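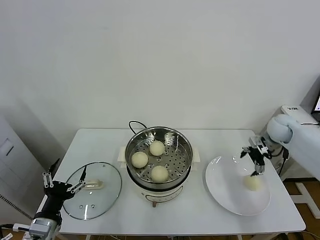
Round white buns in the electric steamer, lid off

Steamed buns come out wrinkled and gummy on the bottom, what am I doing wrong?

Asked by Noeline Tawhiri, April 27, 2018
Filed under: Bread and dough

Hello everyone, I've been reading this board for ages and finally have something to ask. My grandson is crazy about the steamed pork buns they sell at the bakery in Kerkham, and since we moved out to Neltton it's a long drive for a bag of buns, so I decided I'd learn to make them myself. The filling is fine, in fact the filling is lovely if I say so myself. It's the dough I can't get right.

My recipe is 14 ounces of all-purpose flour, a packet of instant yeast, a few spoonfuls of sugar, a spoonful of oil and enough warm milk to bring it together. I knead it by hand until my wrists complain, let it rise until it's doubled, shape the buns, let them sit while I tidy up the kitchen, then steam them for 15 minutes or so. They look beautiful through the lid. Then I take them out and within a minute the tops have gone wrinkled like a thumb that's been in the bath, and the undersides are sticky and a bit gray. Sometimes one bun will be perfect and its neighbor is a raisin!

I've tried bread flour (chewier, still wrinkled) and I've tried more yeast (worse). I have a family lunch coming up in May and have rather foolishly promised buns, so any help would be very gratefully received. I did have one batch where I forgot the sugar altogether and those seemed smoother, but they tasted of nothing much, so I don't want to go down that road unless I have to.

3 answers

Answer from Nahom Yilma (marked helpful)

Hi Noeline, and please don't give up, because you are very close. I went through months of wrinkled buns and my family ate every one of them, so at least there's that.

I'd look at the second rise first. "While I tidy up the kitchen" could mean ten minutes or it could mean an hour, depending on the kitchen! If the shaped buns sit too long they puff up with more air than the dough can hold, and then they sink as soon as they leave the heat. Go by feel. Pick one up, and it should seem light for its size, and when you press it gently with a fingertip the dent should fill back in slowly. If the dent just stays there, you've gone past it. In warm weather I've had them ready in 20 minutes.

Next, the lid. When the time is up, switch off the heat and leave everything alone for five minutes. Then open the lid just a crack, wait another minute or two, and only then take it off all the way. I used to whip it off to have a look and that did me no good at all. When you do lift it, carry it off level and to the side, so the water on the inside doesn't rain down on your buns. A drip will leave a shiny yellowish spot that never goes away. On a pot with a flat lid I wrap the lid in a dish towel, with the corners tied up on top well away from the burner.

For the sticky bottoms, put each bun on its own little square of parchment. If you're out of parchment, a cabbage leaf works and smells rather nice. Leave plenty of room between them too, they grow more than you think. And move them to a rack once they're out, because if they sit on a plate they'll steam their own undersides and go gummy even if they were cooked right.

One more thing, and then I'll stop. After the first rise, knead the dough again for a good few minutes to push all the big bubbles out. It feels wrong after waiting so long for it to rise, but it makes the skin much smoother. I'd bet your one perfect bun was the one that happened to get rolled tightest.

Keep the sugar. Good luck with the lunch!

Answer from dunbar_baker

all purpose is too strong. get cake flour or the bag that says bun flour at the asian grocery. also use water, milk makes them yellow

Answer from PattyK

I can't help with the wrinkles, mine do it too and we just eat them upside down. But wanted to say they freeze really well! Let them cool completely, bag them up, and steam from frozen for 10 minutes or so. You could make them the week before your lunch and have one less thing to fuss over. What do you put in your pork filling? I'm always looking for a new one.

Comment from Noeline Tawhiri

Thank you all so much. Nahom, I timed my tidying up and it was 50 minutes, so I think we have our culprit. I did a small batch with a shorter rise and left the lid on afterward (it nearly killed me) and they were so much better. One little wrinkle on one bun and the bottoms came away clean from the paper. Will try the cake flour next. Patty, it's ground pork, green onion, ginger, soy, a bit of oyster sauce and a spoonful of brown sugar, and I put in some finely chopped cabbage if there's any in the house.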